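I think a table should be cleared every time someone leaves it, and I have come to this view late. For years I held that once a day was enough. You let things gather, and after supper you swept the lot away in one go. It sounds efficient. In my experience it mostly means living with other people's wrappers.

Snack packets are the worst of it. A dirty plate looks like a job, so somebody picks it up. A chocolate wrapper lies flat and weighs nothing, and people will put their elbows either side of it and carry on reading.

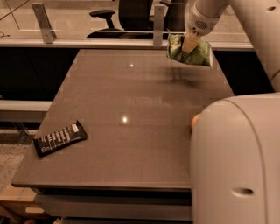
Jianhua Bai and I shared a flat above the Callau bakery for 19 months, and we argued about this more than we argued about rent. His case was that a wrapper does no harm. It doesn't smell much, it doesn't stain, and it will still be there at nine o'clock when you have the bin bag open anyway. I couldn't answer him then. My answer now is that he was counting the wrong thing. Picking up one wrapper takes a few seconds. Having it there all afternoon means the next person adds a bag, and the one after that puts the post on top.

A glossy table makes this plainer. On the old pine one we had, with its rings and scratches, you could lose a crisp packet for a week. On a smooth grey top every scrap shows, and I count that in its favour. Shufen Liao disagrees. She says a shiny table is a table that nags, and she bought a rough one from Skarnholm for that very reason. It cost her 89 pounds and she is happy with it. I would still take the nagging.
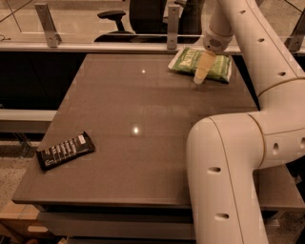 There is also the matter of what counts as rubbish. A bag with a few crisps left in it is not rubbish yet, and throwing it out will start a row. Fold the top over and put it in the cupboard. If it comes out again and goes back with less in it than would fill a hand, bin it -- no one is saving that. Empty wrappers go straight away, whoever ate the thing.

I don't extend any of this to desks or workbenches, where people need to leave things out. A shared table is different. Somebody will want to sit down at it on Saturday with a newspaper or a bowl of soup, and they shouldn't have to clear up after me first.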